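Em defesa do botão que afunda

Um ensaio sobre caixas de comando, bancadas e a falta que faz uma coisa para apertar 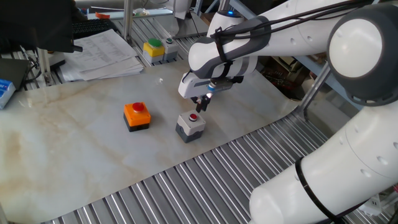 O vermelho continua a ser vermelho

Tenho uma simpatia antiga por botões vermelhos e uma desconfiança igualmente antiga de quem os quer substituir por um quadradinho liso num vidro. São duas posições que costumo manter separadas, para poder ser convidado para jantares. Mas o mês de abril foi mau: troquei de fogão, a minha empresa trocou de elevador e o ginásio trocou os cacifos, tudo na mesma quinzena, e em nenhum dos três sobrou uma peça que se mexesse debaixo do dedo. Acho que tenho direito a umas páginas.

Pensem em duas caixas de comando pousadas numa folha a imitar mármore. Uma é cinzenta, clara em cima e escura em baixo, com um botão redondo e vermelho metido num aro prateado. A outra tem a parte de cima laranja, a base preta e um botão maior, também vermelho, do tipo cogumelo. Pode-se nunca ter entrado numa oficina e mesmo assim saber o essencial sobre as duas: aquilo carrega-se ali. E, entre uma e outra, qualquer pessoa adivinha qual é que se procura quando se está aflito.

Isto é uma quantidade enorme de informação para dois objetos sem ecrã. O meu fogão tem ecrã e nunca me transmitiu tanto.

Breve história da minha derrota com o fogão

O fogão é um Gutlow, linha de que me falaram muito bem na loja. Custou 779 euros, entrega incluída, e vem com um manual que começa por me dar os parabéns. A placa é preta e lisa. Para a acender, toca-se num símbolo que representa, segundo o manual, «alimentação». Depois escolhe-se a zona, num segundo símbolo, e depois desliza-se o dedo por uma linha que se ilumina se o dedo estiver seco, se a placa estiver seca e se a placa estiver para aí virada.

Cozinhar é uma atividade em que se tem as mãos molhadas. Peço desculpa por trazer um dado tão técnico. Na primeira semana o leite subiu, transbordou e cobriu os símbolos todos, e a placa, sentindo-se tocada em toda a parte ao mesmo tempo, apitou e recusou-se a obedecer a fosse o que fosse. Fiquei com um pano na mão a negociar com um retângulo de vidro. O fogão velho tinha cinco botões de rodar, um deles partido, e nunca me obrigou a secar os dedos nas calças para baixar o lume.

Contei isto a Si-eun Ha, que desenha quadros elétricos para linhas de embalagem e que ouve as minhas queixas com a paciência de quem fatura à hora. Respondeu-me com uma pergunta: de que cor era o botão de desligar? Eu disse que não era de cor nenhuma, era branco como os outros, e que só aparecia quando a placa estava ligada. Ela ficou calada um bocado e depois pediu outro café.

O que um cogumelo sabe

No mundo da Si-eun há regras sobre estas coisas, e as regras têm uma qualidade que me comove: partem do princípio de que somos desajeitados. O comando de paragem de emergência é vermelho. Costuma vir sobre fundo amarelo. É saliente, para se acertar com a palma da mão, com o punho ou com o cotovelo. Na maior parte dos casos fica preso depois de carregado, e para o soltar é preciso rodar ou puxar, de modo que a máquina não recomeça por distração.

Reparem no retrato do utilizador que está por trás. É alguém assustado, talvez de luvas, talvez de costas, que não vai ler nada. Alguém desenhou uma peça inteira para essa criatura em pânico e não lhe pediu que criasse uma conta. O meu fogão, pelo contrário, foi pensado para uma pessoa serena e de mãos secas que olha para baixo com tempo, e gostava muito de a conhecer, porque deve ter uma vida ótima.

Nem todo o botão vermelho para alguma coisa, bem sei. Há botões rasos e vermelhos que fazem parar num ciclo normal, há os que não estão ligados a nada, e houve um no meu primeiro emprego que, carregado com convicção, tocava a campainha da porta do vizinho. A cor promete e o fio é que cumpre. Mas ao menos há uma promessa, e ao menos se vê onde foi feita.

Contra a superfície lisa

O argumento da limpeza é o que me apresentam sempre. Um vidro limpa-se com uma passagem de pano, um botão acumula gordura à volta do aro. É verdade. Limpei aros de botões com um palito durante metade da minha vida adulta e não guardo boas recordações. Mas limpo o fogão uma vez por dia, nos dias virtuosos, e mexo-lhe umas quantas vezes por refeição. Parece-me estranho organizar um objeto em torno do momento em que ele não está a ser usado.

O segundo argumento é a elegância. So-yul Shin, minha cunhada, tem uma cozinha em que não se vê um único puxador. É bonita. Estive lá num domingo a tentar abrir a máquina da loiça e abri, por esta ordem, o lixo, uma gaveta de toalhas e um painel que afinal era parede. Ela vai diretamente ao sítio, claro, a casa é dela. Uma cozinha daquelas é uma língua com uma só falante.

O terceiro argumento é o preço, e este respeito-o mais, porque raramente é dito em voz alta. Uma superfície sensível serve para todas as funções e corrige-se com uma atualização. Um botão a sério precisa de mola, contacto, aro, furo, alguém que aperte a porca por trás. Quando me dizem que o cliente prefere vidro, fico sempre com a impressão de que o cliente foi consultado mais ou menos como eu fui consultado sobre o elevador.

O elevador, já que falamos nisso

O elevador novo é um Travby. Já não se chama e depois se escolhe o andar; escolhe-se o andar cá fora, num painel liso, e o painel responde com uma letra, que é a da cabina onde devemos entrar. Lá dentro não há teclas. Entra-se e confia-se. Ro-un Cha, da contabilidade, enganou-se na letra na primeira manhã e foi ao nono andar, onde não conhecia ninguém, e voltou de escadas por princípio.

O que me faz falta no elevador velho é menos o controlo do que a companhia. Havia um botão do 5 tão gasto que o número tinha desaparecido e toda a gente sabia que era aquele. Havia quem carregasse três vezes para ir mais depressa. Não ia mais depressa, mas a pessoa ficava melhor, e nunca vi isso contabilizado em nenhum estudo sobre eficiência vertical. Um botão deixa-nos fazer alguma coisa com a impaciência. No painel novo, se tocar três vezes, ele pergunta-me se somos três.

A dignidade do clique

Há dois anos comprei, por razões que a minha família considera insuficientes, uma caixa de comando em segunda mão, com um só botão. Está na minha secretária e não está ligada a nada. Carrego nela no fim dos telefonemas. Desce uns milímetros, resiste, cede e faz um ruído seco que me parece a única frase completamente clara do meu dia de trabalho.

Esse ruído tem mérito próprio. O dedo recebe a notícia antes dos olhos. Com um botão que afunda, sei que carreguei; posso não saber se a máquina ouviu, mas a minha parte está feita e posso passar a culpar outrem. Com um vidro, fico na dúvida sobre mim mesmo. Toquei? Toquei bem? Toquei duas vezes e portanto desliguei o que tinha acabado de ligar? Andam a vender-nos incerteza com iluminação por trás.

Uma concessão, para não me chamarem o que já me chamam

Bit-na Yoon, que me lê antes dos outros e corta o que consegue, pede-me que admita que há painéis táteis bons. Admito. O telefone seria uma coisa ridícula com sessenta teclas. Os mapas ficam muito bem em vidro. Há pessoas com pouca força nas mãos para quem um botão duro é um castigo, e outras que não veem e para quem um vidro liso é uma porta fechada, e não me parece que alguém tenha resolvido as duas coisas com a mesma peça. Também admito que a minha avó achava os botões uma modernice e tinha saudades das alavancas.

O que peço é modesto. Para o que se faz à pressa, às escuras ou com as mãos sujas, uma coisa que sobressaia. Para parar, uma coisa vermelha, sempre no mesmo sítio, que exista mesmo quando o aparelho está apagado. Se for preciso pô-la numa caixa laranja, ponham-na numa caixa laranja. Combina mal com a bancada e encontra-se à primeira.

Escrevi isto mesmo à Gutlow, por um formulário que me deixava 587 caracteres e em que a tecla «enviar» só ficou ativa à terceira tentativa. Responderam que a minha opinião era importante e que o modelo seguinte dispensará até os símbolos, por ter comando de voz. Entretanto arranjei quem me venda um fogão usado, de botões, com a esmaltagem lascada num canto. Vou buscá-lo no domingo, se a So-yul me emprestar a carrinha.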